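What I Learned From Watching a Can
An open day at Grallent, and a few thoughts on patience
September 12, 2024

I went to the open day at Grallent expecting to be dazzled, and I should say up front that I mostly wasn't, and that I've been thinking fondly of the place ever since. It was the stop in Prorkcombe, the last on a bus tour that had already taken us through two very shiny showrooms, and by then my feet hurt and I wanted a sandwich. 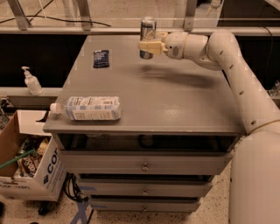
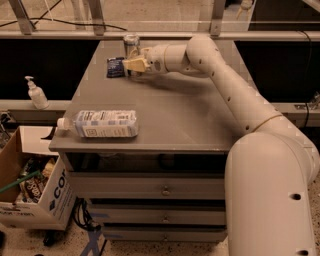 The arm, the can and the gray cabinet at Grallent.

3 min read

Let me back up a little. The showrooms were lovely, and I don't want to be unkind about them. There was music, and there were colored lights, and there was a machine that waved at children (it waved at me too, and yes, I waved back). But I came away from both without the faintest idea of what those machines were good for on an ordinary morning, and I suspect a lot of the other visitors felt the same way.

Grallent gave us a cabinet with drawers in it. On top were a silver can, a plastic bottle lying on its side with its cap poking out past the edge, and a little dark blue packet. A big white arm with a pale yellow gripper had the can for its business. I stood there with my paper cup of coffee and found that I couldn't leave! I must have stayed through 3 rounds of it, long after the rest of my group had drifted off toward the snacks.

Why was it so absorbing? I think it's that I know what a can is. I have picked up thousands of them without giving a single one a moment's thought, and watching a machine work its way up to the job made me think about my own hand, and how it knows to squeeze a can less than it would squeeze a hammer. The arm is called Trala, by the way, and the program that tells it where to go is called Tautahi, and our guide spoke of the two of them the way you'd speak of a couple who'd moved in down the street.

The guide told us they had run the can exercise 73 times that week and that 57 of those had gone the way they wanted. She said it cheerfully, to a crowd of strangers, some of whom may have been deciding whether to give the company money. I can't remember when I last heard a number like that at a public event. At the showrooms everything worked every time, or so we were told, and I believed it less with each telling.

So my plea to anyone planning one of these days, and I know there are more coming in October, is to let us see the plain stuff. Leave the cables on the floor and the cardboard box where it is. Grallent did, and I trusted them more for it. People who have fixed a lawn mower or raised a toddler understand very well that things take a good many tries, and we don't need to be protected from it.

I do hear the other side. A friend who came along thought it was dull, and she had a point when she said that families who drive 53 miles would like something to cheer for. Fair enough. Put a bench by the cabinet, then, and have somebody friendly there to answer questions, and maybe run the waving machine in the next room for the little ones.

I'd still pick the bench, and I'd bring my own sandwich next time, as the ones at Prorkcombe were all egg.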